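Three coats and a zip

05/08/2023

I have been putting off buying a new waterproof for two years. The old one was a Barnosetti shell that I bought in the sale before a wet week in the Lakes, and it did well enough until the lining began to peel at the collar. White flakes on every jumper. I washed it the way the label says and reproofed it twice, but once a lining starts to go there is not much you can do at home.

So this summer I tried three jackets. I bought two and borrowed the third from Abdul-Rahman Wumbei, who I walk with most months and who is the same size as me apart from the arms.

The first was a Tannous, the lightweight one with the mesh pocket. It packs down to the size of a tin of beans. I wore it over Brivley Edge in steady rain and stayed dry for 3 hours, then felt the damp start at the shoulders, under the rucksack straps. The hood is good. The cuffs are elastic with no tab, so water runs up your sleeve if you use poles. I sent it back. 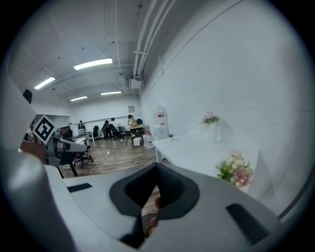 Cuffs matter more to me than they used to, as I wear gloves for most of the year now. I want to be able to loosen a cuff, push the glove gauntlet up inside and close it again with the other hand. On a lot of jackets the tab is a thin bit of rubber that you can't feel at all through a lined glove. The black ribbed pad on the grip in the photo is nearer to what I'd like to see on a cuff tab, something with ridges that a cold thumb can find. Stiff flat tabs always end up folded under themselves by lunchtime.

The second jacket was the Irnudari, Abdul-Rahman's. It is a proper heavy three-layer coat, and he has had it for 13 years. The face fabric has gone soft and a bit shiny at the elbows but the seams are all sound. I wore it for a full day with a loaded pack, mostly in drizzle with a windy hour on the top. I was warm, too warm on the climb, and had the pit zips open until the ridge. Nothing came through. The sleeves are long on me and the hem comes down past my pockets, so I would need the smaller size, and they have changed the cut since his was made.

The weight is the problem. It takes up half my bag when I'm not wearing it, and in summer I'm mostly not wearing it.

The third one is a Brivley, made by a small firm in the town of the same name. £99 in the end-of-line bin, down from a good deal more. It sits between the other two for weight. The main zip is chunky and runs freely with gloves on, the pockets are high enough to clear a hip belt, and the cuffs have a wide tab with a raised edge. I don't like the colour, a sort of mustard. I kept it.
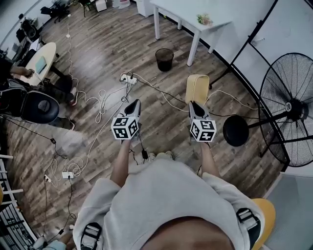

Is a heavier fabric worth it if you always carry a rucksack? For me it is, at least across the shoulders and the small of the back. That's where my old one failed and where the Tannous let the wet in first. A few makers put a tougher panel on the shoulders and keep the rest light, and I'd look for that before anything else on the label.

I've worn the Brivley on four walks so far, two of them wet. On the second wet one I had a T-shirt and a thin fleece under it and got home with a dry fleece. The hood needs a firm pull on the back cord or it drops over my eyes – I've tied a knot in the cord to hold it where I want it. There is no inside pocket for a map, so the map goes in the lid of the bag.

We're going north in September for a few days and the forecast up there is rarely kind. I'll take the Brivley and Abdul-Rahman will take his old coat. The Barnosetti is hanging in the shed for gardening.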